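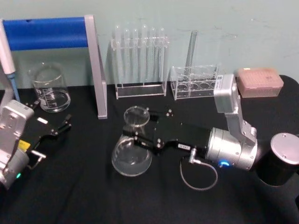

Beltside, the small test shop that spends its days finding out what grippers can't do, has started a glassware round, and the glassware is so far being treated better than it is in most student labs. Two arms work at a bench covered in black cloth, with a pale wall behind them. An Erlenmeyer flask is a fair place to begin: the jaws get a narrow neck to close around, and the flared rim above it forgives a sloppy approach.

Each gripper, a Litach and a Kandpal, gets 80 grasps on the same set of glass. "We wanted to know which one we'd trust near a sink," said Kristóf Bakos, who runs the bench and buys the flasks. Round bottoms are the part he frets over. A flask like that has to be held by the neck and kept up off the table, and with a little clear liquid in the bulb, any wobble is there for everyone to see — including the vendors, who have asked for the video.
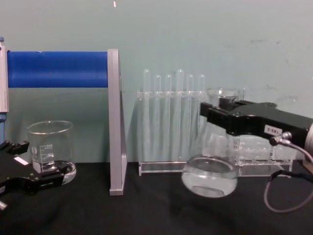
Price will come into it. The Litach lists at $2499, and Ans Goossens, who signs the orders, would like to buy 3 and has been told to wait. The beaker has its own round coming, which neither vendor has mentioned wanting on video. Results are due in November.
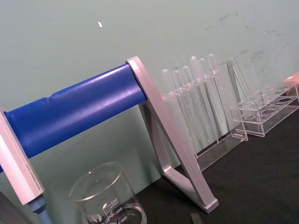
The beaker, marked up to at least 500, beside the padded blue bar on the Beltside bench.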